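Ukik Robotics Club is looking for new team members

Do you like taking things apart, fixing code late in the afternoon, or telling a robot very patiently to try again? Then come and join us! The student robotics club at Hatgate is opening places on its manipulation team, and we would love to hear from you, whatever you study.

Our big project this year is the Riltolley Challenge, where a robot arm has to work its way through a panel of everyday controls: sliders, push buttons, toggle switches, a rotary dial and a set of probe sockets. It sounds easy until you watch a two-finger gripper go after a tiny switch. We are hooked, and we think you will be too.
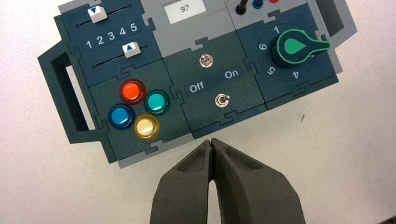
We have room for up to 4 new people, and the work is pretty varied. Some of you will write motion code in Python, some will train the vision side, and we badly need a person who enjoys designing and printing fingertips. There is also the practice log, where every attempt gets written up – successes, misses and the weird ones.

You don't need any robot experience. If you have done a little programming or built something with your hands (a bike counts), that's plenty to start with. What we do ask is 3 hours a week in the lab, from now through the competition in March, and that you tell us when you're stuck.

We meet at 4:30 p.m. in the Fitzgerald Building, ground floor, second door past the workshop. Ebise Tilahun runs the software sessions and Arnulfo Sotelo looks after the hardware, and both are happy to show you the arm before you decide anything.

To apply, send a few lines about yourself and something you've made or would like to make – 100 words is fine, no resume needed. Put "Ukik team" in the subject line and mention whether you lean toward code or hardware, or both!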